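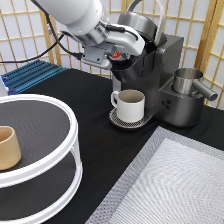
Lid up, gripper at the brewing head, mug on the drip tray.

March, Flelwood workshop, back bench. Started after lunch, stopped when I began talking to the arm.

Carrying on from the last entry, which ended with the word "tomorrow" underlined and then a gap of several weeks. The plan has not changed. The arm makes a coffee from a standing start: lid, pod, lid, mug, button, and at some later stage of civilisation, milk. A person can do this half asleep. Most people only do it half asleep. The arm is wide awake and takes it very seriously.

Bench first. Cleared the black table and put the coffee maker where the tape says. Tape had moved, or the table had, or I had misread my own writing on the tape. Re-taught the home position to be on the safe side. The folding screen stays up behind the table. It keeps the camera from being interested in people walking past with timber, and it makes the corner look as if something calm goes on there. Please don't borrow it for the spray bench again.

Lid

Most of the afternoon went on this. The lid has a spring in it somewhere that I hadn't respected. For the first part of its travel it wants to stay shut, then it changes its mind and wants to be open, and at the changeover it goes faster than the arm is following. The old path was a straight lift, which I wrote and was proud of. A straight lift on a hinged lid works right up to the point where the lid is no longer going straight up.

Rewrote it as an arc about the hinge. Measured the hinge height with a steel rule and then again with callipers, and believed the callipers. Ran it at crawl speed with my hand on the stop. Better. Then at normal speed, and the whole coffee maker slid towards the arm like a dog that has heard a tin being opened. Friction under the feet is poor on this table top. Have put a square of non-slip under it, the stuff from the Skirkiswood shop that lines drawers. It raises the machine by 2 mm, so every height in the file is now wrong by 2 mm. Added it as one offset at the top of the file where it can be seen. Anyone who removes the non-slip, please also remove the offset. Anyone who removes the offset, please think about what you are doing.

After that, 10 lid openings in a row, 9 good. The bad one stopped just short of the changeover and the lid came down on the finger housing. No damage. It made a noise like somebody shutting a car door on a spoon. I think the fingers had crept along the edge over the earlier runs, so it now re-grips from a clear position each time instead of trusting where it left off. Slower, and I don't care.

Closing is easy by comparison. It pushes down until the force reading jumps, holds for a moment and lets go. My only complaint is that it looks smug.

Pod

Not attempted with a real pod. I used the dummy I turned from a bit of offcut, same size near enough, painted so that it can't be brewed by accident (see the entry before last, and the stain). Placing it is fine if the pod starts in the right spot. Getting it to start in the right spot is the job of the round two-tier stand at the front left, which was bought for cakes by the look of it and has now entered engineering. The top tier is in reach. The lower tier is in reach on paper. In practice the wrist has to go nearly flat to get under the upper shelf, and the cable coming off the arm doesn't like that at all. It goes tight before the wrist gets there.

So: top tier only for now. Bottom tier can be where things go to be ignored.

Cable

Related to the above. The black cable wants a proper support. At the moment it comes down off the arm and away to the left and is managed mainly by optimism. With the arm at the coffee maker there's enough slack. With the arm at the stand there is too much, and it sweeps the table. It has not yet taken a cup with it. I would like to fix it before it does, as the tan cup is not mine and I was told its history when it was lent.

Idea: spring clip on the forearm, loop above the elbow, so the slack goes up instead of sideways. Have clips in the wrong size. Everyone has clips in the wrong size.

Mug

The white mug is the chosen one. Flat rim, plain sides, and the handle gives the camera something to make its mind up about. With the handle to the left the arm comes in and takes the body of the mug without any fuss. With the handle pointing at the gripper it hesitates, goes round the other way, runs out of joint travel and reports an error number that the manual describes as "general". Could teach it to turn the mug first. Could also put the mug down the right way round like a sensible person. Doing the second and writing the first on the list.

Drip tray: the perforated top is loose in its base by a hair and rings when the mug is set down hard. Lowered the release height. Quieter. I did wonder about gluing it, then remembered that it has to be emptied.

Buttons

There are three, close together in a little triangle on the front of the base that the milk jug sits on. A human finger finds them a bit cramped. The gripper with its fingers closed covers more than one, and the coffee maker then does what I would do if three people spoke to me at once, namely nothing.

Tried pressing with the very tip of one finger, at an angle. Works when the angle is right, and the angle is right when the lid is open, and the lid is never open when you want to press the button. Going to print a small nib that clips to the finger. Drew it up over tea. The first print is on now, due in 16 minutes according to the printer, which has its own idea of a minute.

Milk

No. The jug has been put in place so that I remember it's there and the arm learns to keep clear of it. Its long handle sticks out to the right, exactly where I had meant the elbow to swing on the way home. Added a keep-out box round it. Frothing is a matter for the Ernstead open day or possibly for my successor.

Coats and mats

The pale textured mat on the near right corner is where the finished cup is meant to be served. The arm puts it there nicely, but the mat moves when you lean on the table, and I lean on the table. Either pin the mat or stop leaning. The Dramani controller doesn't care where the mat is, it goes to the coordinates and sets the mug down on whatever it finds. Very trusting.

(I have just noticed that I headed this section Coats and mats. No idea what I meant to say about coats.)

Settings as left

Speed at crawl for anything near the lid, half for the rest. Grip force on the mug turned down a notch from where I found it, whoever turned it up. Lid arc saved under the new name, old straight lift kept in the folder called old, next to the other folder called old. Water tank left out to dry. Stop button within reach of the stool, where it should stay even if it is in the way of your sandwich.

To do

Clips for the cable, right size this time.
Nib for the buttons, see if it survives being pressed.
Longer lid test once the re-grip is in, with somebody else watching so I can't call a bad one good.
Ask about a better cup for the top tier, one without a history.
Real pod, real water, towels ready.

Later, same evening. Nib came off the printer with a blob on the end the size of a lentil. Filed it flat. Fits the finger, just, and stays on if you don't look at it. Pressed one button by hand with it and the button clicked. Will try it on the arm in the morning. Made myself a coffee in the kitchen, with the kettle.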